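Chapter 5
Perforated Panel Storage

5.1 Scope of the chapter

Chapter 3 covered drawers, bins and open shelving, where an item rests on a horizontal surface. This chapter covers storage on vertical surfaces. The main subject is the perforated panel, commonly called pegboard, together with the hooks and holders that fit into it. Wall-mounted panels are treated first. Freestanding panels, which stand on feet on a bench or table, are treated in Section 5.4.

After completing this chapter, the reader should be able to choose a panel for a given set of items, lay out hooks so that items do not overlap, and change a layout without damage to the holes.

5.2 Terms

Panel. The flat sheet into which the hooks are fitted.

Pitch. The distance between the centers of two neighboring holes in the same row. Pitch is constant across a panel. Hooks made for one pitch may not seat correctly in a panel of another, particularly where the hook has two pins.

Hook. Any fitting that enters one or more holes and carries an item. A hook has a root, the part that enters the board, and a reach, the part that projects from it.

Row. A set of hooks at the same height. Items of similar length are normally assigned to one row.

Clearance. The free space needed around a hook for a hand or tool to place and remove the item. Clearance is measured with the item in place.

5.3 Loading and removal

A hook acts as a short lever. The load on its root increases with the distance between the item and the board, so heavy items belong on hooks with a short reach. On a freestanding panel they also belong low down, close to the feet. Light items may be placed in the upper rows.

Hooks should be gripped near the root and drawn out along the line on which they were inserted. Pulling sideways enlarges the hole. Janjua uses the term "walked hole" for one widened in this manner, and the term is kept in this book.

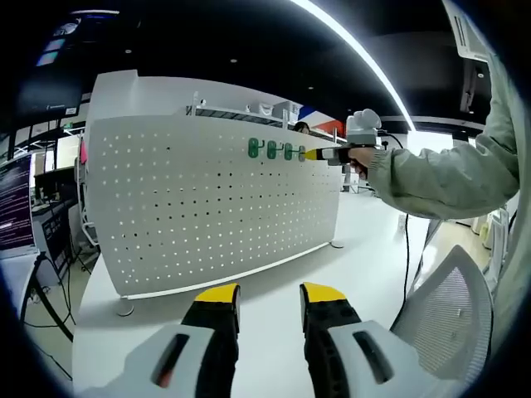

Figure 5.2 Freestanding panel with green hooks in a horizontal row and a small gray hook to their right. The yellow tip of a handheld gripper is at the gray hook.

Color may be used to separate groups of hooks within a row. Where this is done, the meaning of each color should be recorded on the layout sheet (see Section 5.5). The Waltley workshop layout, used in the exercises, has 16 hooks in 2 colors.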